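Speaker notes: Sorting a toy library in one weekend
Community room session, Monday, 25 minutes plus questions

Slide 1. Title
Wait for people to sit down. Say who I am: Roswitha Fuchs, toy library at Plosgate, six years. Thank Yurii Marchuk for setting up the chairs. Handouts are by the door, one per table please.

Slide 2. Where we started
We lend to 345 families. Last April we had nearly 3,000 toys on the shelves, and we could lay our hands on maybe half of them when someone asked. Puzzles were fine. Dolls were fine. The trouble was everything small: balls, beads, figures, capsule toys, anything that had come in without a box.

Small toys went into whatever bin was closest. By the end of a month every bin held the same mixture, and parents stood there digging while the line got longer.

Ask the room: who has a bin like this at home or at work? Give them a few seconds.

Slide 3. What a mixed bin looks like
Leave the slide up for a full minute and don't talk over it. Then ask what they would take out first. People nearly always say the balls. 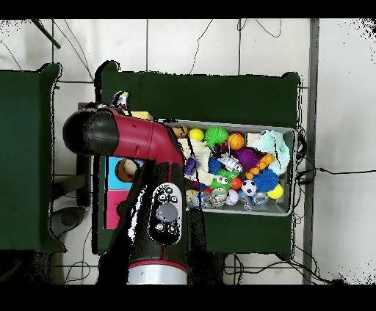 Slide 3: mixed bin before sorting, blocks still on the table beside it.

Go through their answers. The balls are easy to spot, and there are several kinds: spiky ones, plain ones, a soccer ball, a little orange one with a basketball pattern. Then point out the things that get missed. There's cloth in there, a mint-green piece in the corner and a cream knitted one down the side. There's a row of orange beads. The clear capsules are along the bottom edge and hardly anyone mentions them.

Cloth comes out first. It takes up room and hides small pieces. Shake it over the table, never over the floor.

Slide 4. The four piles
1. Balls of any kind, any size that fits in the hand.
2. Figures and animals. Frogs, robots, people, all together.
3. Strings, beads, and anything that opens. These get checked by an adult before they go back out.
4. Cloth, straight to the wash bag.

Blocks don't get a pile. They go back in their own tub as you find them.

We tried sorting by age at first. Csaba Mészáros made very good labels for it and we used them for two months. The helpers disagreed on what was a two-year-old's toy and what was a three-year-old's, and it slowed everyone down. Sorting by kind took much less discussion.

Slide 5. The weekend
Saturday morning: bins to tables, one bin per pair. We had 81 bins. Don't let anyone open a second bin until the first is empty.
Saturday afternoon: washing. Hard plastic in the sinks, spiky balls in mesh bags, cloth in the machine.
Sunday: drying, checking, labels, shelves. Allow longer for drying than you think. Spiky balls hold water between the points, so roll them in a towel first.

Mention that Flisumau, the branch across the river, did theirs on weekday evenings instead. It took them three weeks but they never had to close. Hiyori Ishida ran that one and is here today if people want to ask her about it.

Slide 6. What we got rid of
Just over 1,000 pieces. Cracked plastic, single puzzle pieces, anything sticky that stayed sticky after washing. (Pause here, somebody usually asks about donating. Answer: we don't pass on broken toys.)

Slide 7. Keeping it that way
Picture labels on the front of each bin, low enough for children to see. One "don't know" bin by the desk, emptied every Monday. Bins filled to three-quarters and no higher.

If short of time, skip slide 8 and go to questions.

Slide 8. Costs
Mesh bags, labels, two new drying racks. Figures are on the back of the handout. Troels Eyvindsson has the supplier list.

Questions. Finish by 11:30, the room is booked after us.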